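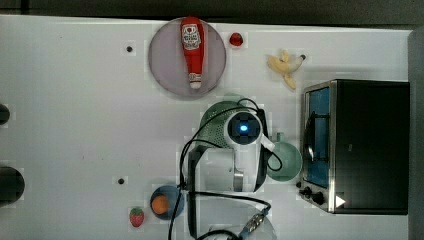
El brazo que quiere recoger tu cocina (y que de momento recoge a su ritmo)

Dos semanas con el kit de manipulación de Idar. Montaje, calibración, tareas de mesa. Muchas tazas.

Llegó en dos cajas. Una con el brazo, la otra con todo lo demás: pinza, cámara de muñeca, cables, la fuente, un sobre con tornillos y un manual en inglés que alguien tradujo al español hasta la página doce y ahí se cansó. Precio del kit completo, 2453 euros. La suscripción al software va aparte y de eso hablamos luego, que tiene miga.

Idar lo vende como "kit de tareas domésticas para desarrolladores". Traducido: no es un electrodoméstico. Si alguien espera sacarlo de la caja, enchufarlo y que ordene la compra, que guarde el dinero. Esto es para quien da clase, quien investiga o quien tiene un taller y ganas de pelearse con un brazo pequeño sin hipotecarse.

El montaje

Tres horas y pico. La mitad, buscando por qué no arrancaba la cámara. Era el conector, que entra igual de bien a medias que del todo. Apunten eso.

Los cables siguen siendo el punto feo del diseño. Negros, largos, por fuera. Hay que darles holgura para que la muñeca gire, y esa holgura acaba dando vueltas por encima del brazo. Serov, la competencia directa, los lleva por dentro y se nota. También se nota en la factura: 800 euros más por un alcance parecido.

La cámara de muñeca, en cambio, bien. Tiene su luz azul, que a las once de la noche ilumina media habitación, y una imagen limpia incluso con la persiana bajada. Enfoca cerca sin quejarse. Con objetos brillantes se despista algo, sobre todo con el plástico rojo.

Las pruebas

El software trae un catálogo de tareas ya entrenadas y la posibilidad de enseñarle las propias, moviendo el brazo a mano y repitiendo. Empezamos por el catálogo. Poner fruta en un cuenco. Sacar una taza de en medio. Dejar una botella en un plato.

La fruta de juguete la resuelve con soltura. La fresa, casi siempre a la primera. El plátano medio pelado fue otra historia: las tiras de la piel se abren hacia los lados, la pinza agarra una y el plátano se queda colgando como un calcetín. A veces lo suelta, a veces lo lleva así hasta el destino y lo da por bueno.

El ketchup, peor. Tumbado pesa y rueda, y la pinza tiene que cogerlo por el centro justo. Si lo coge cerca del tapón, cabecea. En las últimas sesiones, después de enseñarle nosotros mismos el agarre, mejoró bastante. Enseñar funciona, eso hay que decirlo. Es lento y aburrido pero funciona.

La taza depende del asa. Con el asa a un lado, sin drama. Con el asa mirando al brazo duda, baja, sube, vuelve a bajar. Uno acaba hablándole.

El colador, ni tocarlo. Tanto agujero confunde a la estimación de profundidad y el brazo baja de más. En el foro de usuarios hay un hilo entero sobre esto y la respuesta oficial es que "está en estudio". Desde octubre.

Y el horno de sobremesa. Idar enseña en su web una demo abriendo la puerta de uno, muy vistosa. En nuestra mesa lo dejamos para el final y no pasamos del tirador. El alcance da, la fuerza va justísima. Con otro modelo de puerta mas blanda quizá, no lo sabemos.

Lo que opina quien lo usa a diario

Stamatia Kouris lleva el laboratorio docente de Hurnorside, donde el kit entró este curso. Le preguntamos por teléfono, entre clase y clase. "Para enseñar me vale de sobra. Los alumnos ven fallar el agarre y entienden por qué, y eso con un brazo industrial en una jaula no lo consigo". ¿Pegas? "La pinza. Las puntas se gastan y el recambio tarda una eternidad". Ella imprime las suyas.

Antes trabajaban con un Drakos de segunda mano. Más robusto, dice, y mucho más ruidoso. No lo echa de menos.

El dinero, otra vez

La suscripción cuesta 528 euros al año. Sin ella el brazo se mueve, se programa y graba, pero el catálogo de tareas desaparece y el entrenamiento hay que hacerlo en equipo propio. Para un laboratorio con una buena gráfica, asumible. Para un particular es un segundo pago que en la página del producto aparece abajo del todo, en letra pequeña. Mal.

La garantía cubre 2 años, pinza excluida. Soporte por correo, en inglés, contestan en el día. A nosotros nos resolvieron un fallo de calibración con un archivo adjunto y cuatro líneas.

¿Lo compramos?

Para aula o taller, sí, con un juego de puntas de repuesto pedido desde el primer dia. Para casa, no. Para quien dude entre este y el de Serov: si van a moverlo mucho de sitio, Serov, por los cables. Si se va a quedar atornillado a una mesa, el de Idar, y la diferencia en fruta.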